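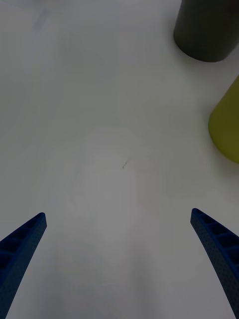

White tabletop, faint swirl marks near the middle

Home | Archive | Search
Filed under: Surfaces & Finishes

> Henriques says their wax lasts 2 years on painted tops. One coat, 40 minutes to cure. I'm sold.

Sold on what, the label? I put Henriques on a desk in June and it dulled in 35 days. Estell did no better and costs more. Has anyone on this list tried either one on a table that gets used every day?

We use cookies to remember your list settings. OK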